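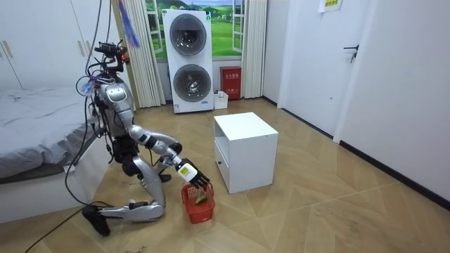 Moving your email without losing your customers
Speaker notes, small business evening, December 10, 2018

Evening everyone, thanks for coming out in this weather. I'm Friederike Wendt, I look after websites and mailboxes for small firms, mostly shops and trades, and tonight I want to talk about moving email from one host to another. I picked email because people plan the website move for weeks and then remember the mailboxes on the night!

(Ask for hands: who has changed hosting company? Who kept the same email address?)

Start with the Schwerdtfeger story. They sell garden gates. Erdal Karaca rang me at teatime and said the new site looked lovely but the office hadn't had an order since breakfast. The website had moved, the domain pointed at the new company, and the mail was going there too – to mailboxes that hadn't been made yet. Every customer who wrote that day got an error back. He was very nice about it, considering.

So, before you touch anything, write down every address you've got. All of them, including the odd ones. Schwerdtfeger thought they had 9 mailboxes, and they did, but they also had forwarders going all over the place. There was an old invoices@ address that quietly sent everything on to their bookkeeper, Assunta Sorrentino, and it wasn't on any list. She only spotted it when her post dried up.

(Slide: blank mailbox list. Leave it up a while, people like to take a picture of it.)

Next bit is the DNS, and I promise to keep it short. Your domain has a set of records, like entries in an address book. One of them says where the website lives. Another kind, the MX records, says where the mail goes. They're separate! You can move one and leave the other where it is, and for a lot of people in this room I'd do exactly that. Website first, let it settle, mail in January when things are quiet.

There's also a setting called TTL, which is how long other computers hang on to the old answer before asking again. Turn it down the day before. I use five minutes. Put it back up afterwards – I forget this one constantly, so it's on my sheet in capitals.

(Sip of water. Check the clock. If we're past the half hour, skip Ukar and go straight to passwords.)

Ukar, the bike people. Lutz Sperling had one mailbox with 2166 messages in the inbox and folders inside folders going back to when they opened. His was set up as POP, so most of the older mail lived on one laptop under the counter and nowhere else. If yours is IMAP the mail sits on the server and you can copy it across from there. If you don't know which you have, look in the account settings of your mail program, it'll say. We moved Lutz's mail up to the new server overnight and checked the folders over coffee. One was short: 1062 messages in the old place and 219 in the new. The copy had stopped at a huge attachment. We ran that folder again and it was fine, but please do compare the numbers before you cancel the old account.

Passwords. New mailbox, new password, and it has to go into every phone and tablet. And the printer! If your scanner emails things to you, it has a mailbox password tucked away inside it. Same for the contact form on the website. Send yourself a test through the form.

(Sieglinde Ehlers from Ernska will probably ask about spam folders here. Short answer: ask the new host for the SPF record and the DKIM key, add both, and if there's already an SPF record, change that one. Don't put in a second.)

Keep the old hosting for a month after the move. Log in to the old webmail every few days and see if anything has landed there.

Right, questions. Handouts are by the door, and there's a blank mailbox list on the back.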